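About Drunow

Drunow is a small company that teaches robots to do ordinary household jobs. We work on the dull ones: wiping, folding, tidying, putting things back. Yufang Bai started the company with one other engineer, and there are now 11 of us.

Our robots learn from people. Somebody does the job by hand while a camera at head height records what the hands do, and the recordings go into training. Most of our working day is housework, done over and over in furnished rooms.

Open days

We hold an open day every May at our Hekside rooms. Each one takes up to 20 visitors, in two groups. The first group starts at 10 in the morning and the second after lunch. People come from local schools, from care homes and from other firms, and a fair number are neighbours who want to know what we do.

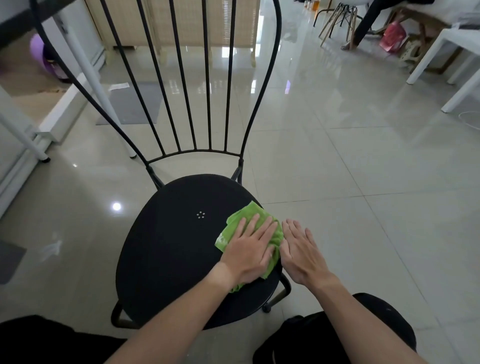
Visitors often expect to go straight to the robots. We start with the hand work, as everything else depends on it. One of the team cleans a piece of furniture at normal speed, and then people can ask questions or have a go. The talk afterwards covers how recordings are checked, which ones we throw away and why a job that takes a person two minutes can take us months.

Furniture is the part we get asked about most. Flat tops are fairly easy to learn. Chairs are harder, with thin bars, gaps and curved rails, and the free hand has to find somewhere sensible to go.
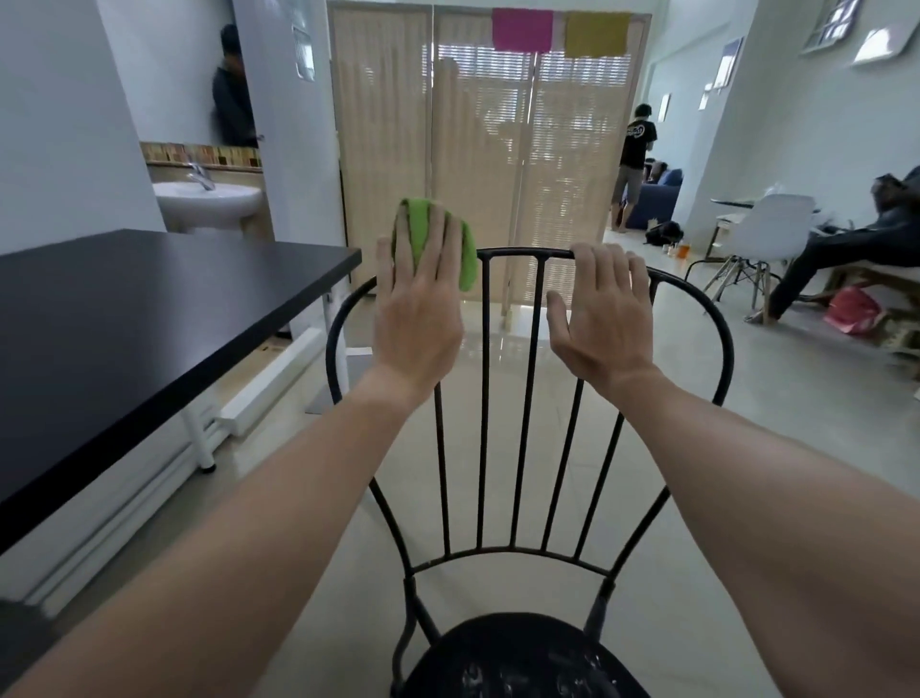 Wiping the back of a metal chair with a green cloth, one hand on the top rail.

The second half of the visit is the robot demonstration, led by our partners at Grilov, who build the arms we use. It runs for 20 minutes. Some runs go well and some don't, and we leave the failed ones in. Yufang takes questions at the end and stays until they run out.
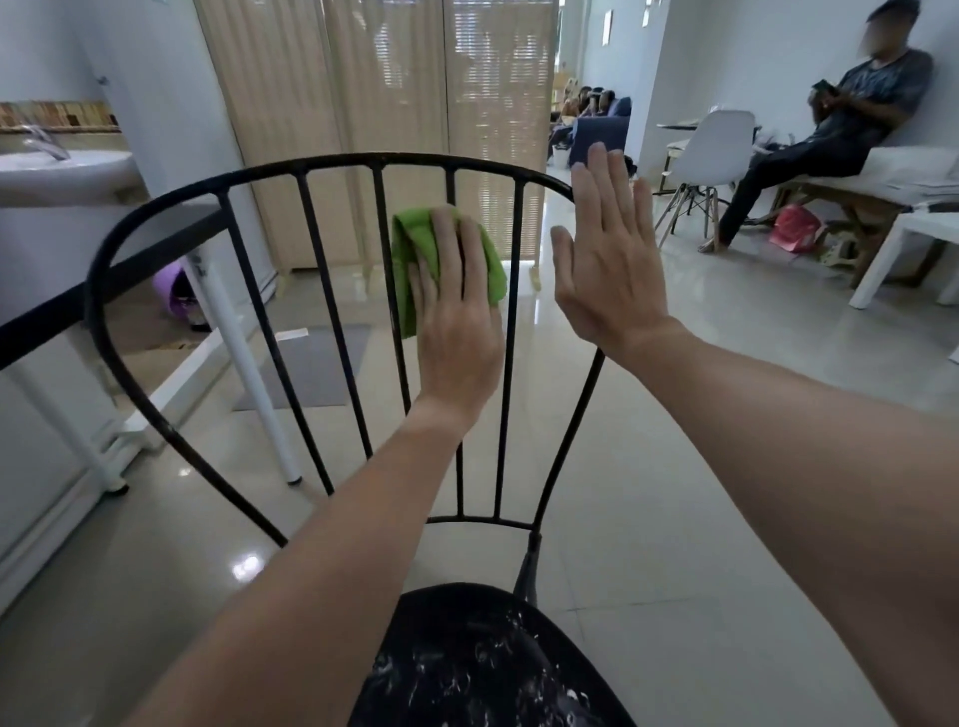 Visiting us

Places are free but must be booked through the contact page. School groups should write to us by the end of March. We also run a shorter visit in autumn with Grīnberga, our training partner, for students thinking about work in robotics.

Tea is provided. Please tell us when you book if you need step-free access.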